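Hourani opens a second office, and this one is for engineers

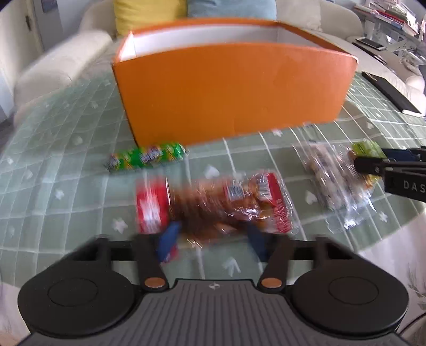 A snack package on a green-and-white grid tablecloth.

Hourani, the company behind the recipe-sharing app Uko, will open an engineering office in Sikembridge in June. It will be the first time the company has put a product team outside Prilledthorpe, where it was founded and where all of its programmers work today.

The new office will have 44 desks on two floors of a former print shop near the train station. Hiring began in the spring. Jyoti Jaiswal, who has run the search team in Prilledthorpe for the past four years, is moving to Sikembridge to lead it.

"We kept losing people at the offer stage," Jaiswal said. "They liked the job and they didn't want to move. After a while you have to go where they live."

The company received 3,098 applications for the first round of openings. Most were for mobile development. The harder jobs to fill have been in moderation tools, where Hourani wants engineers who have worked on spam filtering or image matching before. Five of those positions are still open.

Uko started as a place to save recipes from other websites. Users now post their own, and photos make up most of what people see when they open the app. That change has been expensive. Storage costs went up, and the software that sorts posts into topics was written for text. It still files a lot of soup under drinks.

Fixing the sorting will be the first project for the Sikembridge team. The second is a version of the app that works on older phones and slow connections, which users have been requesting for a long time. Jaiswal expects a test release before the end of the year but would not commit to a month.

Urmila Negi, who manages operations for the company, said the lease runs for six years with an option to take a third floor. She looked at buildings in three cities. Sikembridge won on rent and on the train, which reaches Prilledthorpe in under two hours.

Staff will split their week between home and the office. Teams choose their own days – the company tried setting them centrally last year and dropped the idea after a few months.

Hourani employs over 333 people, most of them in advertising sales and support. Negi said no jobs will be moved out of Prilledthorpe as a result of the opening. Support staff there will get the desks the search team leaves behind, and the lunchroom is being made larger.

Applications for the remaining positions close when the office opens.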